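From: Lacey Ackroyd
Date: 2023-11-21
Subject: Re: [grippers] Bunbridge linkage vs Rudd

Dilek Yazıcı wrote:
> Has anyone run the Bunbridge at more than 5 Hz control?
> Ours chatters on closing with the Rudd controller, and
> the wrist view is useless past the linkage.

Dilek,

We saw the chatter too. Raising the loop to 8 Hz and cutting the close current to 400 mA cured it on the Prakness arm. I have not repeated this on the Bostari.

The wrist view is poor but workable – the metal takes up the top of the picture and one finger runs along the bottom.
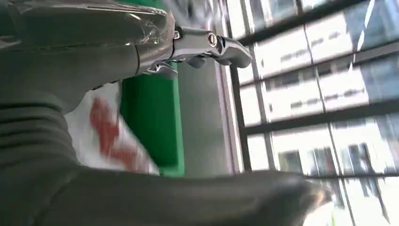 Wrist camera, film still on the upper housing.

Bright windows upset the exposure more than the linkage does. I would fix it by hand before moving the mount. Our July settings are in the list archive, file 5.

Lacey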